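The Second Circle

When Othmane El Khatib came to the valley of Pillell he had two suitcases, a coat that was too thin, and a letter which said he was now the surveyor of wells. The letter was signed by Magdy Radwan. On the bus he read it four times, and each time he was less sure what a surveyor of wells does in a valley where it rains from April to the end of winter.

The driver let him off at the Belhaj store. Behind the counter an old man was weighing nails.

"You are the water fellow," said the old man. He was Dilwyn Lewis, and he had the keys to the surveyor's house, because the last surveyor owed him for kerosene and had left the keys instead of the money.

The house was of grey stone and had one good room. In this room there was a stove, a bed, and a cupboard with the well books, which went back so far that the oldest were written in a hand Othmane could not read. He made tea. He opened the newest book and saw that the valley had 11 wells. Each had a name and a depth and a small remark. Sweet. Sweet, but slow. Tastes of iron after storms. Beside the last one, which was called Gudico, the remark was only: Ask Fadwa.

He slept badly, as one does in the first night in any house.

Fadwa Bensaid lived at the top of the road, where the paddocks finish and the bush begins. She was cutting a pumpkin when he came, and she continued to cut it.

"There is no Gudico," she said. "There was. My grandmother drank from it. Then one August the ground moved a little, a very polite earthquake, it broke only cups, and in the morning the well was gone."

"A well cannot go," said Othmane.

"No? Then you will find it quickly."

He looked for it for the whole autumn. In the mornings he did his proper work, he lowered the line in the ten wells and wrote the numbers, and in the afternoons he walked over the slope behind her house with an iron rod, pushing it in the earth. The neighbours became used to him. Children walked behind him with sticks and pushed them also in the earth. At the store Dilwyn asked every evening, "Well?" and then laughed at his own word until he had to sit down.

He wrote to his cousin Siham Ait Brahim, who was working in the city and who was the clever one in the family. He told her about the rod and the children. He wrote that he had walked 618 paces from Fadwa's gate to the big fig tree, because an old page said so, and found nothing there except the fig tree.

Her reply came three weeks later, and it was short, in her manner.

"Whose paces?" she wrote. "You have legs like a heron. Was the person who wrote the page a tall person? And from which gate? People move their gates. Draw it before you walk it. Draw where the well could be if he was short, and again if she was a child. I think you will find that the circles do not fall where you were walking."

He was a little offended, and he left the letter under the teapot for two days. Then it rained so hard that he could not go out, and he cleared the table.

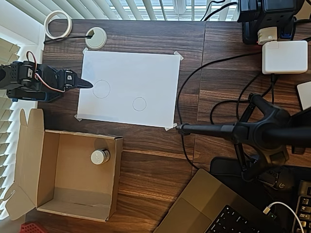 Two circles in pencil, the larger one on the left half of the sheet.

He thought about the two circles while the rain came down the chimney and spat on the stove. One was for a man of ordinary size. The other was for Fadwa's grandmother, who by all reports had been so small that she was lifted onto her own horse. He had never considered that a woman could have written the page. The remarks in the book, sweet, sweet but slow — of course it was the person who carried the water who knew this.

In the morning the sky was clean. He did not take the children. He went up to Fadwa's house and asked her where the gate had been in her grandmother's time, and she put down her knife.

"Behind the hen house," she said. "My father moved it for the truck. Why do you never ask me this before?"

"In the book it was written to ask you," said Othmane. "I asked you the wrong thing."

She put on her boots and came with him. She took small steps, on purpose, holding her skirt, and she counted in a low voice in the language of the old books. He walked behind and said nothing. They passed the hen house and went down, not up, through wet bracken as high as her shoulders. At the end of the count she was standing in a hollow full of ferns, and she was a bit out of breath.

He pushed the rod in. It went down the length of his hand and stopped on stone. He moved it and it stopped again, and again, and the places where it stopped made a curve.

They cleared the ferns until noon. The ring of stones was leaning, like a hat on a drunk man, and inside it was filled with earth up to the top. It would need perhaps all the summer to dig it out, and he would have to ask Radwan for money, and Radwan would answer in his own time.

"Tell me what I should write," said Othmane. He had the book in his coat.

Fadwa sat on the stones and looked at her hands, which were black.

"Write that it's here," she said. "Then come and eat. There is still a lot of pumpkin."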